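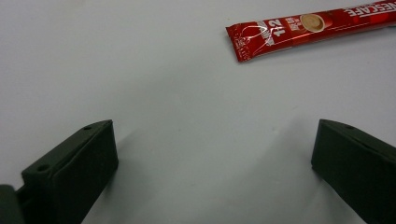

Can a machine tidy up a break room yet?
Only if somebody sets the room up for it first, and by then you could have wiped the counter yourself.

In September a poster on this list wrote:

> Timatik says its arm clears a table in 16 minutes. Brenlow has
> one on trial for $3,390. At that price why are we still arguing
> about whether chores are solved?

Because 16 minutes to clear a table is awful. My kid does it in two, complaining the whole way. And which table? Picking up a mug is old news. Give it a coffee stick, one of those skinny foil ones lying flat on a smooth top, and ask for it in the cup bin without a crushed end. Flat, shiny and light is where I have watched these things fumble. At the Conneely shop we ran 19 tries with sticks and sugar packets and I would call 6 of them clean. The rest got pushed around or pinched twice.

I'm not saying never. Bolting the same part to the same bracket all shift, fine, buy the arm. But "chores" means whatever got left out, wherever it got left.

Has anybody tried the Cukasow fingertips on foil? I'd like to see numbers from a user, please, and no more sales videos.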